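Notebook > Around the House > Jewelry

Sorting the jewelry box, finally

2023-07-06
Posted by Berkay Yalçınkaya

Print this page | E-mail this page

I have been putting this off since December, when the hinge on the old jewelry box gave out and everything in it went into a freezer bag. The bag then lived in the top drawer next to the batteries. Every time I needed a battery I saw the bag, and I closed the drawer again.

Most of it came from my aunt's apartment in Jatthorpe. She bought costume jewelry at fairs and church sales and never got rid of any. There are a few pieces of my own in there too, and some that were gifts. None of it is worth much money. I had one brooch looked at years ago and was told to enjoy wearing it.

The kitchen table was my first idea, but beads roll on it, and last time I lost two under the stove. The bed works better. I have a thick plush blanket that I keep on it most of the year, and anything small that lands on it stays where it lands. The one drawback is that open clasps and bent links can snag in the fibers, so I lift things straight up and don't drag them.

My rule for sorting is to pull out the simple pieces first. A plain strand with no pendant and no side chains will usually come free of a pile if you hold it by one end and let the rest hang. The chains come last. If you start with the chains you pull every knot tighter and then you have to take a pin to all of them.

The clear glass beads were the first thing I wanted out. My aunt wore them to weddings, and as a kid I was sure they were diamonds.

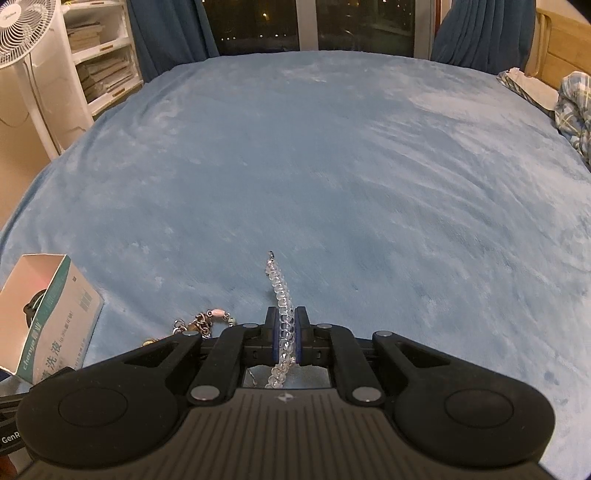
Clear beads, with the tangled piece still waiting to the left of them. 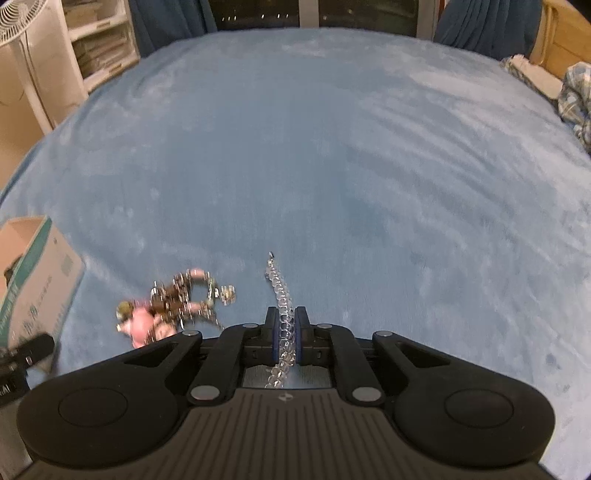

I wrote to an online group I belong to, asking how people store glass strands once they are sorted, and Irine answered the same evening that she never hangs hers. Hanging puts the whole weight on the thread near the clasp, she said, and that is where all of hers have broken. She lays them flat in a shallow drawer lined with felt, one strand to a row, and closes every clasp before putting it away so it can't hook its neighbor. She also said to look at the thread between the beads before wearing an old strand, and if it looks fuzzy or gray, have it restrung first.

I had been planning to hang everything on hooks inside the closet door, so that changed things. I don't have a shallow drawer to spare. What I do have is a flat Grovstead cutlery tray that was too wide for the kitchen, with 9 compartments, and I cut pieces of an old flannel shirt to line it. The long compartments take a strand laid straight. The short ones are fine for earrings and the loose charms.

For knots in thin chain I use two sewing pins and a plate. Put the knot on the plate, stick both pins in the middle of it and move them apart a little at a time. A drop of baby oil helps if it is a tight one, but keep the oil away from anything with cord or thread in it, and wash the chain with dish soap afterward. I gave myself 47 minutes for the worst chain, the length of one side of a cassette I was playing plus making tea. It took longer than that and I had to go back to it after dinner.

Three piles at the end. Keep, repair, and give away. The repair pile is going to Kobzar, the little shop by the bus station that does watch batteries and restringing. They quoted me 191 for the lot, which is more than I wanted to spend, so I will take only the strands and leave the broken earrings for another time. The give-away pile is in an envelope by the front door.

I still have not decided about the old box. The wood is fine and the lining is worn through in one corner. A new hinge would be cheap, but the screw holes are stripped and would need to be filled first. For now it is on top of the wardrobe with the tray's leftover flannel folded up inside it, and the batteries have the drawer to themselves.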